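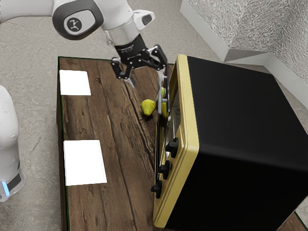

Abrir la puerta de un horno de sobremesa parece lo más fácil de programar y suele ser lo que más tardes se come. Antes de tocar el planificador conviene repasar el modelo de colisión. Si la puerta y el tirador forman una sola pieza con el cuerpo del horno, el planificador rechazará cualquier trayectoria que acerque la pinza. Separa las tres cosas y da a la puerta su propia articulación, con límites. Fíjate también en lo que hay al lado: con una pera tumbada en la mesa delante del horno y un dedo de la pinza bajado junto al tirador, queda poco sitio para corregir la muñeca, así que la fruta tiene que estar en la lista de obstáculos desde el primer ensayo.

Consejos para la aproximación

Planifica hasta un punto previo a 40 mm del tirador y haz el último tramo en línea recta, despacio. En la cocina de pruebas de Trarau usamos 200 puntos por trayectoria y sobran. Con menos también va bien, salvo en el arco de la puerta.

Para el arco, calcula el eje de la bisagra y genera la trayectoria a partir de él. No grabes posiciones a mano. Karine Beaudoin lo hizo así durante un mes y tuvo que repetirlas todas al cambiar de horno.

Baja la rigidez del controlador en la dirección radial mientras la pinza tira. Un error pequeño en el radio se absorbe solo y no salta la parada por fuerza.

Abre la pinza y retírala antes de pedir el siguiente plan. Si el planificador arranca con los dedos en contacto con el tirador, devuelve estado inicial inválido.
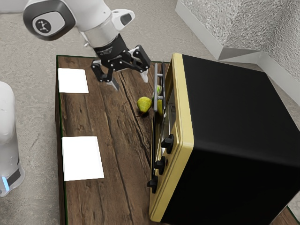 Puerta abierta y rejilla a medio sacar, con la pinza abierta sobre la mesa.

Después de abrir, actualiza la escena. La puerta ocupa ahora un espacio que antes estaba libre, y la rejilla también. Ximena Domínguez lo resolvió en Lastetti con una llamada que lee el ángulo de la articulación y vuelve a publicar las mallas. Son pocas líneas y ahorran muchos golpes.

Percepción

Los cristales oscuros engañan al sensor de profundidad. Enmascara la zona de la puerta y ajusta el tirador como un cilindro, usando solo los puntos del metal. Guarda la nube original junto con la filtrada; hace falta cuando algo falla y hay que mirar atrás.

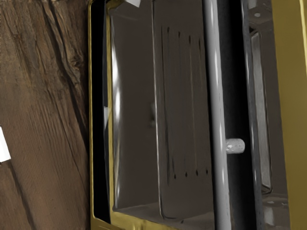
¿Hay que volver a calibrar la cámara cada vez que se mueve el horno?

Basta con localizar otra vez el horno. La calibración entre cámara y brazo se repite solo si se ha movido uno de los dos.

Para terminar, pon nombre a cada fase en el registro: aproximación, agarre, arco, retirada. Buscar un fallo por el nombre de la fase es mucho más rápido que hacerlo por la hora.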